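Grundico soundtrack to go out in two parts as Retamal finishes final mix

The soundtrack to the feature film Grundico will be issued in two parts, the first in April and the second after the film has opened in cinemas, the label Ovport has confirmed. The first part holds the songs. The second holds the orchestral score by Eulalia Retamal, who completed the final mix at the Benavides studio.

Ovport said in a short statement that the songs will be available for streaming and download from midnight on the day of release. A vinyl pressing of 3,000 copies will follow. There will be no launch concert, and the cast are not expected to take part in any event tied to the music. The label has not given a price for the vinyl edition or said whether it will be sold outside the usual record shops.

Grundico is directed by Fidel Cisternas and stars Constanza Troncoso as a surgeon who returns to the port town where she trained. Paora Halliday plays the hospital engineer who becomes the main witness in an inquiry into a failed operation. The screenplay is by Agustina Godoy, adapted from her own radio play, and the production company is Vasatitz.

According to the production notes, Retamal was engaged before shooting began. Cisternas asked for four themes in advance and played them on set during rehearsals. Two of these survive in the finished film in their original form. The third was rewritten for a smaller group of strings, and the fourth was dropped when the sequence it belonged to was removed in the edit.

The score was recorded with 23 players over two sessions. Strings and woodwind were recorded together in one room, and the brass was added separately so that its level could be set against dialogue at a later stage. The piano part was played by Retamal herself on an upright with the practice pedal engaged, which gives the softer attack heard in the trailer. A stereo mix has been prepared for the album, and a separate surround mix has been delivered for cinemas. The two differ in places, mainly in the low frequencies and in the length of some endings.

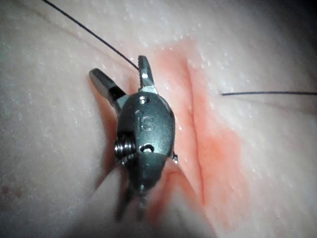 Retamal's approach to the operating sequences was to keep melody out of them. The music under these scenes is built from single held notes, short bowed harmonics and recordings of small metal parts, edited to fixed lengths and placed by hand against the picture. The method suits subject matter in which very little moves on screen: a compact surgical tool with its two jaws open in a V over a pale suturing pad offers few large gestures for an orchestra to follow. Retamal said that she worked to the timing of the cuts in these passages and ignored the tempo map used elsewhere in the film. The longest of them runs for 29 bars without a change of chord.

The songs were produced separately. There are six on the first part of the album, all written for the film, with lyrics by Godoy. Troncoso sings on one of them, a slow ballad used over the closing titles. Her vocal was recorded in a single afternoon at Benavides, and the version in the film is shorter than the one on the album by a full verse. Halliday does not sing but is credited with guitar on the opening track.

"We had the songs ready well before the score, and it made no sense to hold them back," Cisternas said. "The score gives away parts of the story in its track titles. It can wait until people have seen the film."

Ovport said the track titles for the second part will be published on the day it goes on sale. The running order will follow the film, with one exception: a piece written for a deleted scene has been placed at the end. The label has also asked Retamal to prepare a printed edition of the piano themes, which will be limited to 600 copies and sold through its own website.

Grundico is Retamal's second score for Cisternas. Their earlier film together used only solo cello and electronics, and its music was never given a commercial release. Ovport holds the rights to that recording as well but has announced no plans for it.

Vasatitz said the final sound mix of the film has been approved and that the picture is now in colour grading. A second trailer, cut to Troncoso's song, is due to appear online on the same day as the first part of the album. Cinema dates for Grundico will be announced by the distributor once grading is complete.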